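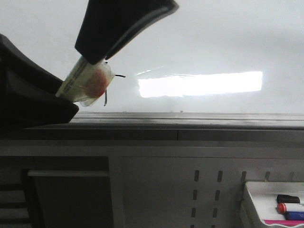
Small, clear and labelled: a packet with something red-orange inside.

The stationery cupboard at Zedavdale is grey, metal and locked, and for the best part of a year I was one of the two people with a key. I mention this so you know I am writing from a position of former power.

Zedavdale is a shared workshop on the upper floor of what used to be a carpet showroom. People rent benches there by the month and mend, build or abandon things on them. There are drawers of small parts in small plastic packets, each with a label in lettering designed for the eyesight of a hawk, and there is a system for the packets. You sign one out, you write down what you took, and if you open it and don't use it you put it back with the label facing forward. Strangely, people do this. I have watched a man who parks across two spaces return a twist of wire to its proper drawer as if he were laying a wreath.

Then there are the whiteboard pens, for which there is no system at all.

I took over the supplies from Ailbhe Duggan, who had looked after them for 6 years and handed me the key on a Wednesday with the expression of someone being let off a jury. Her notes ran to two pages. A page and a half concerned pens. "Buy black," she had written. "They will ask for green. Green is used once, for a drawing of a tree."

I bought black. I bought a box of Zumeo, which were cheap and wrote like a wet finger, and then a box of Stimano, which cost more and wrote beautifully until they were borrowed. I put out 13 one Monday morning, lined up in the tray under the big board like a family at a wedding. By Friday teatime I could find four, and one of those was a highlighter.

Where do they go? Pockets, mostly. A whiteboard pen is the exact shape of a thing you put behind your ear while you think, and once it's behind your ear it is yours under an old and unwritten law. Ailbhe used to find them in the fridge. I found one in the toe of a wellington. My husband, who has never set foot in the place, has one in his car.
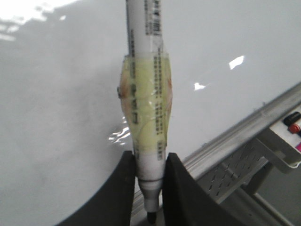
White barrel, barcode, black tip, and tape round the middle in several layers.

The survivors get adapted. Leave a pen in a shared room for long enough and somebody will wrap something round it. I have seen string, a bit of bicycle inner tube, masking tape with a name on it (crossed out, with a second name underneath, also crossed out), and a pipe cleaner that I think was meant to be a deterrent. Tape is the favourite. One turn is a label. Four or five turns is a handle, and a person who has gone to that much trouble over a pen will ask after it for weeks.

I used to think this was silly, and then I tried a fat one. A bare pen is a mean little object to hold if your hands are cold or you've been filing metal since lunch. A good thick middle gives you something to get hold of. The usual whiteboard pen is built for a manager making one confident arrow, and it could do with being built for somebody drawing the same bracket nine times because the first eight were wrong.

The drawback is that tape ages badly. It yellows, it lifts at the corners, it collects fluff and whatever was on your thumb. After a while you have a pen that looks as though it has been in hospital. I threw one away in my second month and got a note about it, unsigned, written on the board itself in a very dry line. I bought the author a new one. It was ignored, and within a few days it too had tape round it.

We did once try to work out what all this was costing. Ailbhe had kept every receipt in a biscuit tin, and we spent an evening adding them up with the radio on. The total for pens, over her whole time, was £1,440. She looked at it for a while and then said that the carpet people had left behind a perfectly good box of chalk.

There was a brief attempt at a reform. I tied a pen to the tray with a length of cord, as they used to do in banks, and it was popular with people standing directly beneath it. Anyone working at the far end of the board had to drag their thinking over to the left. One very long sum set off in the middle and ended up written in a sort of column down the side, like a message from a lighthouse. I took the cord off after nine days. The cord went missing as well.

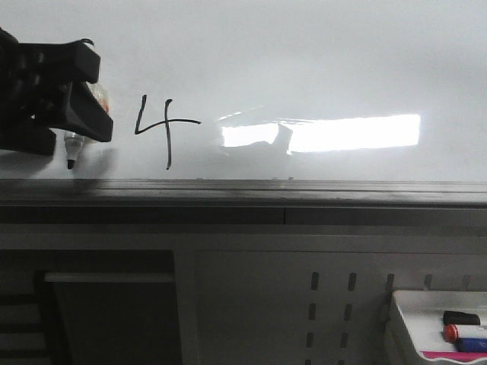

What I came to like, in the end, was the state of the board on a quiet evening. Everyone writes on it as if they will be back in a minute. There are measurements with no units, a phone number missing its last digit, an arrow pointing firmly at a blank bit. Figures wobble. People whose handwriting is perfectly decent on paper turn into six-year-olds the moment the surface is upright, and the fours are the worst of it, since everybody has a private opinion on whether a four should be open or closed at the top and the board brings it out in them.

Nothing ever comes off completely, either. You can go over it with the felt block, then the spray, then your sleeve, and there will still be a grey breath of last month's plans when the light catches it. I have a soft spot for one patch near the bottom where more than 3,132 screws were once tallied in bundles of five by a tenant called Bansal, who had bought them by accident and wanted to know how big an accident it was. The bundles have gone. The smear is holding up well.

I gave up the key in September. The new keeper is organised and has ideas, including a numbered rack with a slot for each pen and a sheet to sign. I wished her luck and handed over Ailbhe's two pages, with half a page of my own about cord.

When I dropped in last week the rack was up on the wall, level and nicely sanded. Two of the slots had pens in them. A third had a screwdriver. I borrowed one of the pens to leave her a message, and I have it here on my desk.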